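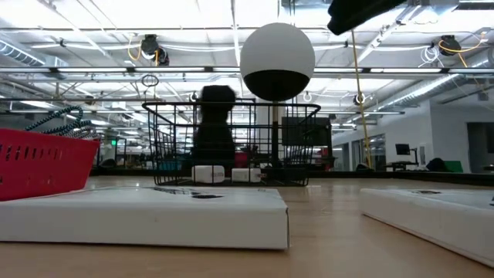 ## 4. Can it tidy a table yet?

I came into this study pretty sure the answer was yes, at least for small stuff. Sorting loose goods into baskets is the kind of chore a bored teenager can do while on the phone, so how hard could it be? We gave the arm 700 tries at it over two months, ending in February, and I sat through more of them than I'd like to admit!

Boxed items went fine. Cord was another story. It has no front or back, it slides out of the fingers, and (my least favorite part) it likes to hang on to whatever is next to it. The Clunel planner treats every object as a solid lump, so a coil that sags halfway through a lift is a brand new object as far as it's concerned. We swapped in the Tusent grasp model for the second month and the drops got less frequent, though the arm also got slower, and I'm not sure a shop would take that trade.

**Figure 2.** Work area with a red plastic basket, a black wire basket, flat white boxes and a coiled teal cable on the table.

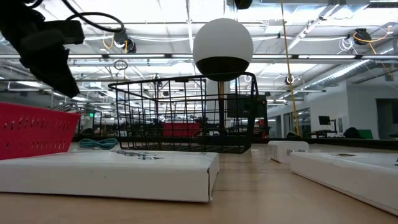
Hendrik Van der Linden read a draft of this section and wrote back that we were grading too kindly: "If I have to stand there and untangle it, I've done the chore myself." I think he's right about cords. For boxes I'd still argue with him, and Section 5 goes over the handling times that make me want to.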